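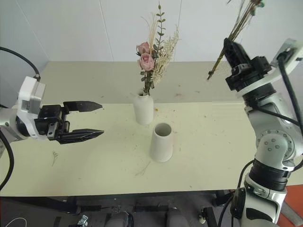 Collecting flower arranging episodes at Hudbridge: common questions

What is an episode?
One recording of the two arms putting stems into vases, from the first movement to the last. An operator drives both arms the whole time. The policy, which we call Illow, learns from these recordings.

How does the table have to be set before I start?
Follow the start card. Some cards have both vases upright. Others have one on its side, so the arms have to stand it up before anything goes in. Flowers start flat on the table with the grippers open.

How long should an episode take?
Up to 9 minutes. If you go past that, stop and mark it "long" in Hetix.

I dropped a stem. Do I start over?
No. Pick it up and keep going. We want recoveries in the set. Start over only if a vase leaves the table or a stem falls where neither arm can reach. 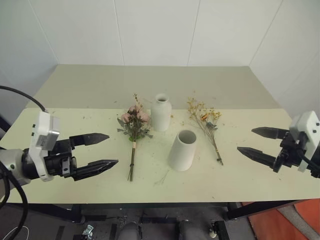

Move the vases and flowers between episodes, even when the card stays the same. A policy trained on one layout tends to reach for that spot whatever is there. Change cards after six episodes.

Do I have to clean up the crumbs?
Dried flowers shed. Leave small bits alone during a session and wipe the table at the end of your shift.

Which arm should hold the stems?
Either. Please don't use your favorite side every time.

Who checks the recordings?
Santino Cáceres reviews them in Hetix. Rejected episodes come back with a note, and you have five days to reply.

Last updated 21 Mar 2020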